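Workshop Notes: The Humanoid, So Far

Dec 27, 2023

Several members have asked when the Brosstead humanoid is going to do something. The short answer is that it exists on a screen and in a pile of parts under the back bench, and the screen is well ahead of the pile.

Divina Talavera has been running the simulation side since March. The plan she put to the rest of us was to teach the thing simple tabletop jobs in software first, then move what it learned onto the arms we are building from the Bednárik plans. I voted against it at the time and lost. I still think we should have started with one arm, one motor and a bench clamp, and found out early how bad our joints are. Simulated joints don't have slop in them unless you put it there, and so far we haven't.

The current test is called Hevura, after the folder it lives in. Divina's write-up lists 1,841 practice runs, and I don't doubt the number. What I doubt is how much a run is worth when the table is perfectly level and the lighting never changes. Our real bench has a dip in it you could eat soup out of.

The setup does look tidy, I'll give it that. The robot stands behind a big white table with a green sponge, a brown bowl and a yellow can-like container with a red label set out toward the back, and one black hand reaches down by the sponge.
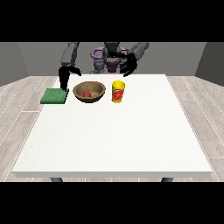
What it would take to convince me

First, a sponge. A real one squashes, and it squashes differently after a week by the sink. Divina says the simulated one is treated as a stiff block for now. Fine for a start, but then let's stop calling it the sponge test.

Second, the hands. The model has fingers on both, and we have printed one finger. It took 22 hours with the failed attempts included, and it binds at the middle knuckle. I would like to see a complete hand open and close 1,000 times on the bench before anyone orders material for the second.

Third, the money. We have 6 motors from Setov and the arms need more than that. The spring budget shouldn't be spent on the rest until the ones we own have lifted something heavier than their own bracket.

None of this is a complaint about Divina's work, which is careful and properly labeled, unlike my own shelf. She has offered to add bad friction and a crooked table to the next batch, and I've offered to measure the dip in the bench so she can use the real figure. If you have a dial gauge that still reads zero at zero, please leave it on the back bench with your name on it.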